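Sedstead Residents' Forum
Council and Local Affairs > Meetings and Procedure
Thread: Councillors attending by video link — proposed change to standing orders
Replies: 9

L_Tsolakis (Moderator)
Members are invited to comment on the proposed amendment to Standing Order 14, which the town council will consider at its March meeting. The text is available at the Sedstead library desk and on the council noticeboard.

In short, the amendment would do the following:

1. Allow a councillor to take part in a meeting by video link, with a right to speak but no right to vote.
2. Require notice to the clerk by noon on the day of the meeting.
3. Require the councillor's camera to remain on for every item in which he or she speaks.
4. Authorise spending of up to £1,000 on equipment for the upper meeting room.

Please keep to the amendment itself. Remarks about individual councillors will be removed.

Loukia Tsolakis
Moderator, Council and Local Affairs

harbour_lane
Thank you for posting this. I support points 1 and 2. Point 3 seems to me unduly strict. A councillor whose broadband is poor may be able to manage sound but no picture, and under this wording would be silenced altogether. The sensible course would be to leave the matter to the chair.

Pemberley14
I must disagree with the previous contributor. Leaving it to the chair means that one member is indulged and another is refused, and we have had quite enough of that in the planning committee. If a person is taking part in public business, the public is entitled to see that he or she is attending to it. I have sat through a remote meeting of another authority at which a member was plainly cooking.

harbour_lane
I accept that consistency matters. I would still ask for a form of words such as "except where the chair is satisfied that a technical fault prevents it". That is narrow enough.

westfield_clerk_retd
Having served as a parish clerk for some years, may I offer a few practical observations.

Notice by noon is workable for an evening meeting at 7 p.m. It is less workable for the finance sub-committee, which meets at 10 a.m. As drafted, notice could be given two hours after the meeting had begun. The drafting should say "by noon on the previous working day" for morning meetings.

The amendment is also silent on quorum. If a remote member cannot vote, I would expect that he or she does not count towards the quorum, but it should be stated. Councils have had to take decisions again over less.

Lastly, there is no mention of confidential items. A member at home may be overheard by others in the house, and the clerk has no means of checking. The usual remedy is a spoken declaration, recorded in the minutes, that the member is alone.

L_Tsolakis (Moderator)
Those are helpful points. I have asked the clerk's office about quorum and will report the answer when it arrives.

D. Economou
I wish to raise the cost. The report asks for £1,000 but gives only one quotation, from Proltex, covering a screen and a ceiling microphone. The financial regulations require two quotations for any purchase over £500. I can find no second quotation in the papers, and no explanation of why one was not obtained.

I am not opposed to remote attendance. I am opposed to the council setting aside its own rules in the same paper that proposes new ones.

Pemberley14
Mr Economou is correct on the regulation, although I understand that a figure was also requested from Wurnex and that they did not reply in time. If so, the report should say so. A single sentence would have dealt with it.

D. Economou
It should indeed say so. I would add that the present microphones were bought only recently and work adequately when members remember to switch them on. A modest camera on a stand could be had for £100. I see no case for ten times that sum until we know how many members intend to use the facility.

kiln_cottage
May I speak for those of us with young children. I considered standing at the last election and decided against it, chiefly on account of the evening meetings. My son goes to bed at seven and there is no one else in the house to see to him. Being able to join from the kitchen table would have changed my answer.

It would not have changed it if I had no vote. I do not see why residents in my ward should go unrepresented in a division while their councillor is present, on screen, and following every word.
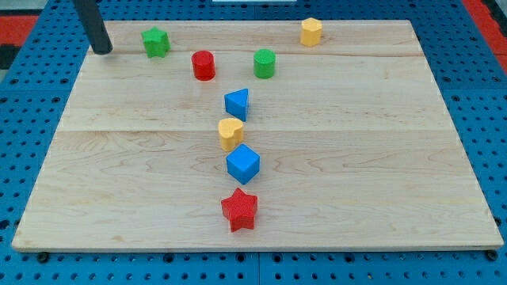 westfield_clerk_retd
In reply to kiln_cottage:

I have every sympathy, but my understanding is that the vote is not within the town council's gift. The advice I was given when in post was that a member must be in the room in order to vote, and that a standing order could not override this. Others may have more recent advice, and I should be glad to be corrected. What the council can do is move its start time. A meeting at 1 p.m. would suit some parents, though it would exclude most people in ordinary employment.

harbour_lane
Might the council alternate? An afternoon meeting one month and an evening meeting the next would at least share the inconvenience.

Pemberley14
It was tried with the allotments working group and attendance fell at both. I would not recommend it.

kiln_cottage
With respect, a working group on allotments is hardly a fair test. I shall write to the clerk and ask that start times be placed on the agenda as a separate item.

L_Tsolakis (Moderator)
The clerk's office has now replied. A member attending remotely will not count towards the quorum, and the wording will be amended to make this clear. The point about notice for morning meetings has also been accepted. The clerk could not comment on the quotations, which are a matter for the finance sub-committee.

Mr Economou may wish to put his question in writing to that body. This thread will remain open until the meeting has taken place.

D. Economou
I have already done so. I shall post the reply in full when I receive it.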